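The Case for the Short Grocery List

I have been shopping for one household or another since I was a teenager, and I have come to believe that most of us keep too much food. I don't mean we eat too much, though some of us do. I mean we store it, lose track of it, and then throw it out on a Sunday night while telling ourselves we'll plan better next week.

The usual advice is to plan harder. Sit down with a calendar, assign a dinner to every night, write out the ingredients, buy them all in one trip. I did this for years. It works well for people whose weeks go the way they expected. Mine don't. Somebody works late, somebody gets invited out, the chicken meant for Tuesday is still in the fridge on Thursday and by then I don't trust it.

When I lived in Prostberg I had no car, and the closest store was a Bimmont on the ground floor of my building. I went down most days and bought what I could carry in one hand. I thought of this as a hardship. Then I moved out to where I am now, bought a chest freezer, and started making one big trip every other week like everyone on my street. My food bill went up and my cooking got worse.

I kept my receipts for one winter to see what was going on. In March I added them up and the total was $3,438, for two adults. I also went through the freezer and the pantry and priced what was in there that we had no real plan to eat. That came to $577. There were 13 bags of frozen vegetables. I like frozen vegetables, but I had kept buying peas because I couldn't see the peas I owned.

My neighbor Kaj Bach disagrees with me on all of this. He grew up in a family of six a long drive from any town, and to him a full pantry is what being an adult looks like. He points out that small trips cost gas and time, that the big package is cheaper per pound, and that a storm can close our road for days. He's right on each count. I keep canned beans, rice, oats and water for the storm. What I question is the other three shelves.

The per-pound argument is the one I hear most. It holds if you eat all of it. A five-pound bag of potatoes is a better price than two pounds loose, until you put two pounds of sprouted ones in the compost. Stores know this, I assume. I don't blame them for it, but I don't have to go along with it either.

There is also the matter of choosing. With a full fridge I stand at the open door and can't decide. With a few things on the counter, the decision is mostly made. A can of something to drink, a carton, a bun, a small cake for afterward. It isn't a balanced dinner, but you can take it in at a glance, and you know what you have.

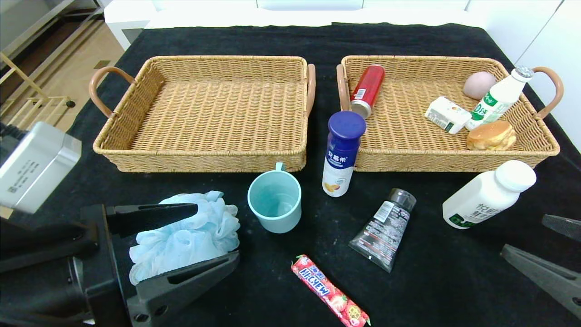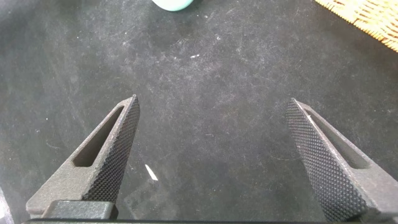

Elibariki Mfaume, who ran the produce side of the Fallahi market before it moved across town, once told me he could tell how a customer lived from the container they picked up at the door. The people with carts bought what was on sale. The people with hand baskets bought what they were going to eat that night, and they asked more questions. They wanted to know which melon was ready today. The cart people wanted one that would last. He preferred the hand basket customers, even though they spent less, and I think he would have told you it was because they came back.

I know that a lot of people can't shop this way. If the nearest store is forty minutes off, or you have three kids and two jobs, the big trip is the only trip. I would like to see that treated as a problem with where we put stores. The town has had an empty storefront on Liline Street for as long as I've lived here, and every proposal for it has been another phone shop. A small grocery would do more for the people within walking distance than any amount of advice on meal planning.

For those who do have the choice, my suggestion is modest. Skip the next big trip. Eat from what you have until the shelves look a little bare, then go out and buy for two days. Do that for a month and keep the receipts. I sold the chest freezer last fall, and the corner of the garage where it stood now holds a bicycle, which I take to the store.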